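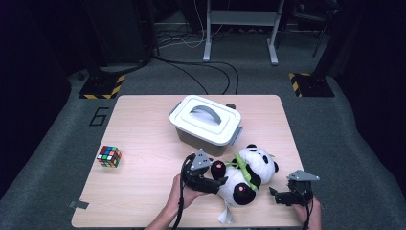 Who pays when one country gives military equipment to another?
The donor's taxpayers cover most of it at the start, and the country receiving the gear pays for much of what comes later, from fuel and spare parts to the crews who keep it running.

The second half of that answer gets less attention. Announcements of military aid tend to name a dollar figure and a list of items. They seldom say how long the items will last, who will repair them, or what happens when the training team goes home.

Officers who run supply depots call this sustainment. A truck that costs nothing on delivery still needs tires, filters and brake pads, and those have to come from somewhere. If the truck was built to a donor's own standard, the parts may be made in a single factory, with a waiting list that puts the donor's own army first.

The Coslow program, which sends surplus patrol vehicles to partner forces, is a fair place to see how this works. It began in 2000 with a simple idea: vehicles retired by one army still had years of use in them, and shipping them abroad was cheaper than scrapping them. The program has since handed over 513 vehicles. Each shipment comes with two years of spare parts, packed at the depot in Brakell and sent in the same containers.

Once the two years are up, the receiving force has to order for itself. Some do this well. Others have no budget line for parts, because the vehicles were never bought through the normal budget in the first place. The finance ministry sees a gift and assumes there is no bill attached.

What follows is familiar to anyone who has worked in a motor pool. Mechanics take a starter motor from one vehicle to fix another. The first vehicle is parked behind the shed and slowly gives up its doors, seats and wiring. On paper the fleet is the same size. On the road it is smaller every season.

A review finished in June by Pickering, a defense consulting firm, looked at how Coslow vehicles were being maintained. It found that the forces doing best were those that had sent mechanics for training before the first delivery. The forces doing worst had sent drivers and officers but left the workshop staff until last.

The review also made a point about paperwork. Manuals often arrived in English only, and part numbers changed when a supplier was bought by another company. A clerk could fill in an order form correctly and still receive the wrong pump – then wait months to send it back.

Changes are under way. New agreements under the program now ask the receiving government to show a maintenance budget before anything is loaded. A regional workshop at Culach has started rebuilding engines and gearboxes for several countries, which shortens the trip for heavy parts. Donors still hold back some electronics work for security reasons, and radios in particular must go all the way back to Brakell.

Military officials on the receiving side generally welcome the new terms, though they have a complaint of their own. Asking for a budget in advance is reasonable, they say, but donors should give a realistic price list to build it on. The current list is updated once a year and leaves out shipping.

A revised version is due before the next round of deliveries.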